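Assistant Project Manager, Mixed-Use Construction
Dreturham Developments, Stedness office

We are hiring an assistant project manager for Sutherland Yard, a 17-story residential and retail building going up on the old rail parcel in Stedness. The foundation is finished and steel is due to start in July. When complete, the building will have 300 apartments over two floors of shops, with parking below grade.

You will report to the senior project manager and work mainly from the site trailer. The work includes tracking submittals and RFIs, keeping the drawing set current, taking minutes at the weekly owner meeting, and checking subcontractor pay applications against work in place. You will also help coordinate the curtain wall package with Pludov, the facade contractor.
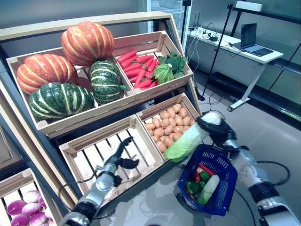
Ground-floor retail will take up a good part of your time once the shell is closed in. The anchor space is a food market, and the tenant's fit-out drawings run to 57 sheets, with separate floor drain, refrigeration and lighting requirements. Fixtures are the tenant's to buy, down to the tiered wooden crates for potatoes, carrots and pumpkins, but power, drainage and clearances around them are in our scope. You will be the day-to-day contact for those items.

Applicants need a degree in construction management, civil engineering or architecture, or equivalent time in the field, plus two years on commercial or multifamily jobs. You should be able to read structural and MEP drawings. High-rise experience is helpful but not required. An OSHA 30 card is required within 70 days of your start date.

Site hours are 6:30 a.m. to 3:30 p.m., with occasional early concrete pours. The position is full time, with health coverage, a retirement plan and paid parking. We do not offer remote work for this role.

Send a resume and a short list of past projects, with your role on each, to the hiring desk at our Stedness office. Please include the earliest date you could start. No recruiters.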